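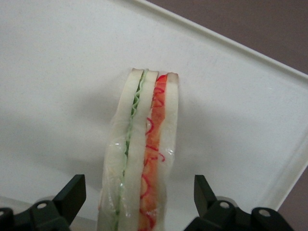

Teaching the arm: your questions answered

I run the demonstration bench at Fisdale, and I get asked the same things every time a new batch of people comes through to help. So I've finally typed it all up. If something's missing, email me or Trinidad Barrios and we'll add it.

What am I teaching it to do?

Packed lunch handling, mostly. You pick up a wrapped sandwich from a white tray, carry it to the box on the other side of the bench and put it down without squashing it. The one up at the top has three slices of white bread with a green layer and an orangey-red one, and it's standing with its cut edge upwards and a black finger either side. That's the kind of start I like, with plenty of clear tray around the sandwich and a finger on each side before anything closes.

Do I need to know any programming?

No! Stamatia Psarras is one of the best we've got and she came to us from a bakery counter. If you can drive the arm slowly and keep your temper, you'll be fine. The recording software (we call it Pappas, don't ask) has a start button, a stop button and a bin button, and you'll use all three.

By hand or by remote?

We do both. By hand means you hold the arm just above the wrist and walk it through the job while the motors go slack. By remote means you sit at the Tololano desk with the two handles and the arm copies you. I start everybody by hand, as you get a feel for how heavy the thing is and where the elbow wants to go. Most people move to the desk on their second visit and never want to go back.

One thing about doing it by hand — keep your own fingers out of the wrist camera's view. It's very easy to drape your thumb over the lens side without noticing, and then I have to throw the take away.

Which screen should I look at?

At the desk you get the wrist view on the left and the overhead view on the right. Use the overhead one to travel and the wrist one for the last bit, when you're lining up. People get glued to the wrist view far too early and clip the rim of the tray on the way in. Watch the shadow too, if there is one, because it's a good clue to how close you are.

How hard should I squeeze?

Less than you think. The wrap is slippery and shiny and everyone's instinct is to clamp down, and then the filling goes everywhere. Close until the fingers touch both sides, pause for a beat, then close a tiny bit more and lift. If it slides, open up and go again in the same take. I like those ones! The arm needs to see somebody put a slip right, and a recording where everything's perfect doesn't show it that.

How many goes do I do in a session?

Seventeen is the usual number, with a tea break after the first five or whenever you start getting sloppy. The whole sandwich set stands at 2074 takes at the moment, shared between everybody who's ever had a turn, so please don't feel you've got to break a record.

Should I do it the same way every time?

Same task, different starts. Turn the sandwich a bit, shift it along the tray, come in from the other side. But do keep your general style steady within one session. If you lift straight up for half of them and then start swooping in sideways, the arm ends up doing something halfway between the two, and it's horrible to watch.

When should I bin a take?

If you bumped the bench, if someone walked in and chatted to you (it happens a lot, sorry, it's usually me), or if you stopped dead for ages to think. Dropping the sandwich isn't a reason on its own. Write "drop" in the notes box and leave it in. If you're not sure, keep it and put a question mark.

Will it work after my session?

Not straight away. Trinidad trains it overnight and we try it out the next morning, around 13 attempts with nobody touching the handles. You're welcome to come and watch. It's slow and a bit nervous-looking, and everybody cheers far too loudly at the first one that lands in the box.

Can I eat the sandwiches?

Please don't. They get handled all day. There's a machine in the corridor and the canteen over at Barnholm does a decent baked potato until two.

The handles make my wrists ache. Is that normal?

A bit of stiffness at first, yes, but anything more and you should stop. Drop the chair a notch and rest your forearms on the desk. There are two sizes of grip in the drawer, and the smaller ones are much nicer if you've got hands like mine.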